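Etora Language Documentation Project
Progress report to the Figueiredo Fund
Prepared by Iraklis Triantafyllou, project lead

Dear friends at the Fund,

I had hoped to get this to you a little sooner, but we came back from the second trip in June with so many recordings that I wanted to listen to a fair share of them before telling you how we are doing. The short answer is that we are doing well, and I am very grateful for your patience over the equipment budget.

Recordings and transcription

We now have 23 hours of speech in the archive, most of it conversation and family stories, with a smaller amount of singing that the older speakers in Derkham insisted we take down properly (I am so glad they did!). Of this, the stories are fully transcribed and translated. Conversation is slower going. People talk over one another, they laugh, they switch into the market language for half a sentence and back again, and each of those switches has to be marked, as they are what our contact study is built on.

Dictionary

The word list stands at 2,000 entries, and 600 of them have a recorded pronunciation from at least one speaker. Loanwords have been the happy surprise of the year. We expected them in trade and schooling, but we keep meeting them in cooking and in kinship terms, and the upriver villages seem to have borrowed from a different neighbor than the coastal ones did. I would like to be careful here until we have more upriver speakers, so please treat it as a first impression.

Verb endings

The question we raised in our last report, whether the short past-tense ending is native or borrowed, is still open. Younger speakers use it nearly everywhere. Their grandparents accept it when asked but seldom say it, and one of them told us, very kindly, that it was fine for people in a hurry.

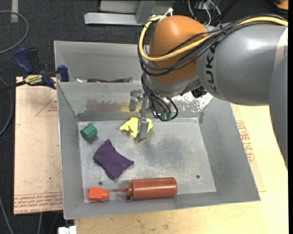

Spending

We are within budget on travel and a little over on transcription, as we took on a second transcriber at the Flamville office in the spring. With your agreement we would cover the difference from the printing line, which won't be needed until the story book is ready.

Next steps

We plan 3 more trips, two of them upriver. Before the first we will finish checking the story translations with the families who told them, and send you the sample chapter you asked for. The archive access forms also need your signature, and I will mail those separately.

With warm thanks, as always,
Iraklis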